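Rubrique : Les Petits Dossiers nature | Forêt et bois | Dès 8 ans

Comment un arbre écrit-il son histoire ?

Un arbre ne parle pas, mais il garde la trace de chaque année de sa vie. Cette trace se trouve à l'intérieur du tronc. Les scientifiques qui l'étudient s'appellent des dendrochronologues. Ce mot difficile vient du grec : « dendron » signifie arbre, et « chronos » signifie temps.

Comment l'arbre grossit-il ?

Sous l'écorce se trouve une couche très mince, appelée cambium. C'est elle qui fabrique le bois nouveau. Au printemps, lorsque la sève circule en abondance, le cambium produit un bois clair, formé de cellules larges. À la fin de l'été, il travaille plus lentement et les cellules deviennent petites et serrées : le bois est alors plus foncé. En hiver, dans nos régions, la croissance s'arrête.

Une bande claire et une bande foncée forment ensemble un cerne. Un cerne correspond en général à une année. Une année humide et douce donne souvent un cerne large. Une année de sécheresse laisse un cerne étroit.

Dans l'arboretum de Trorkotard, les visiteurs peuvent observer la tranche d'un vieux chêne qui compte 74 cernes. Le plus fin correspond à un été si sec que les feuilles étaient tombées avant la rentrée des classes.

Pourquoi ne voit-on pas toujours des cercles ?

Sur une souche, les cernes dessinent des anneaux, car le tronc a été coupé en travers. Une planche, elle, est sciée dans la longueur. La scie traverse les cernes d'une autre manière, et leur dessin change.

Si la planche est prise près du cœur de l'arbre, on obtient des lignes presque droites. Le menuisier parle de débit sur quartier. Si elle est prise plus près de l'écorce, les lignes se rejoignent et forment des arches emboîtées, semblables aux fenêtres d'une église. Ce dessin est parfois appelé « cathédrale ». Les menuisiers disent aussi que le bois est débité sur dosse. 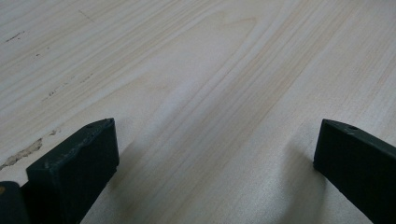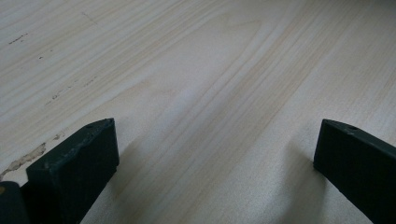
Le veinage en forme d'arche sur une surface de bois clair.

La forme de l'arche s'explique facilement. Un tronc n'est pas un cylindre parfait : il est plus large en bas qu'en haut, un peu comme un cône très allongé. Lorsque la scie coupe ce cône dans le sens de la hauteur, à côté du centre, chaque cerne laisse une courbe pointue ou arrondie. Carmela Figueroa, animatrice à la Maison du bois de Stornisetti, le montre aux classes avec un oignon : coupé en travers, il présente des ronds ; coupé sur le côté, il présente des courbes allongées.

Et les nœuds ?

Un nœud est la base d'une branche, enfermée peu à peu dans le tronc qui grossit. Autour de lui, les lignes du bois s'écartent, comme l'eau d'un ruisseau autour d'une pierre.

À quoi servent les cernes ?

Ils permettent de connaître l'âge d'un arbre sans l'abattre. Le chercheur utilise une tarière, un outil creux qui prélève une fine baguette de bois. Ils permettent aussi de dater une charpente ancienne. Rizwan Bandara, chargé des collections de Stornisetti, conserve ainsi 1 352 échantillons, rangés par région et par espèce. En comparant la suite des cernes larges et étroits, il peut retrouver en quelle année une poutre a cessé de grandir.

À toi d'observer

Demande à un adulte de t'accompagner près d'une souche fraîchement coupée. Repère le centre, puis compte les cernes foncés jusqu'à l'écorce. Tu peux piquer une épingle tous les dix cernes pour ne pas te tromper. Note ensuite le résultat dans ton cahier, avec le nom de l'arbre.

Petit vocabulaire

Aubier : bois jeune, situé sous l'écorce, où circule la sève.
Duramen : bois plus ancien, au centre du tronc, souvent plus foncé.
Veinage : dessin formé par les lignes du bois sur une planche.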